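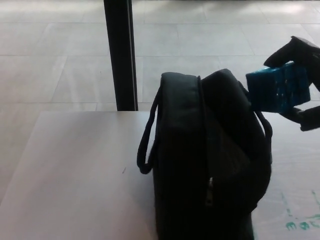 SPEAKER NOTES / PACKING FOR WORK TRIPS / PART 4

Start before everyone has sat down properly. Ask for hands up: who has a charger in their bag right now? Keep your hand up if you know which pocket. (Most hands go down. Wait for the laugh, don't rush on.)

Right, so I'm going to talk about the small black bag. I've carried one like it for years, padded, two handles, a zip over the top, and I must have packed it a thousand different ways before I found one I could stick to. My first job was with Grarnari, lots of trains, and I used to open the thing on my knees and tip half of it onto the seat next to me. Tell the Grarnari ticket story here if the room feels friendly. Skip it if we started late.

Main thing for this part: stand the bag up to pack it. I know, it sounds like nothing! But when it's lying flat you fill it like a drawer, everything spreads out, and then you pick it up by the handles and the whole lot slides down to one end. Pack it upright and things land where they're going to stay. Soft bags slump a bit at the top, that's fine, just hold one side open with your spare hand.

Handles out of the way first. Let them hang down on the outside, one each side, so they don't flop over the opening and get caught in the zip. I say this every time and someone always comes up to me afterwards with a chewed strap.

Then the order. Flat things against the back (laptop, notebook, the folder you swore you wouldn't bring). Cables next, wound loosely, please don't wrap them tight round the plug. Small hard things go in last, one at a time, and you put them in, you don't drop them in. A little box dropped from the top finds the corner of your screen, I promise you. I did exactly that the week before the Plinda meeting and had to give my whole talk from a phone.

Pause for water. Check the clock, should be at 11 minutes or so if the hands-up bit went well. CHECK: that number was with the ticket story in. 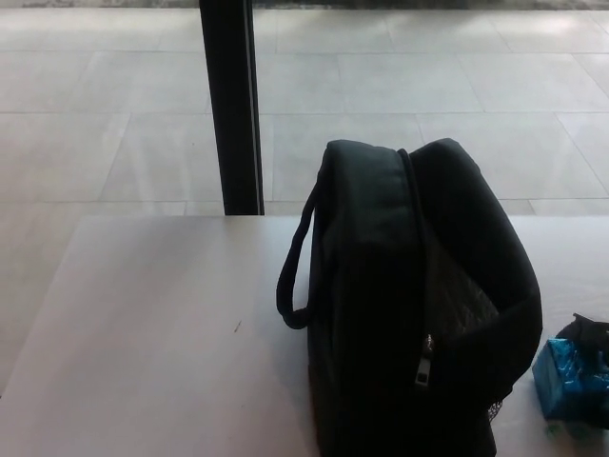
Now zips, and this is where I get a bit carried away, so keep it to one page. Close it slowly from the end, with your other hand flat behind the seam to push the padding in. If it sticks, go back an inch and look for cloth in the teeth. Pulling harder is how I lost the pull off my old Nemow bag, and I opened it with a paper clip until May.

Mesh pockets. I love them and I don't trust them. Good for anything you want to spot without digging, so tissues, a pen, a train ticket. Bad for keys, they wear through the netting sooner than you'd think, and bad for anything with a hook or a sharp corner. If your mesh has gone baggy, keep it for light things and let it be.

Somebody will ask about pouches. My answer is yes, but only four. Chargers, pens, medicines, odds and ends. I tried it with more when I was at Atanasov and spent my mornings opening pouches to find the other pouches.

Exercise, if there's a table free: everyone empties their bag, stands it up and packs it again from the back forwards. Let them chat, it's noisy and that's good. Walk round. Don't comment on the receipts and the old sweets, people get embarrassed.

Questions I usually get: backpacks (same order, stand it against a chair leg), wet umbrellas (outside, always outside), and whether you should unpack every night. I do. I'm not going to tell them they have to.

Hand over the leftover cable ties and say where the tea is.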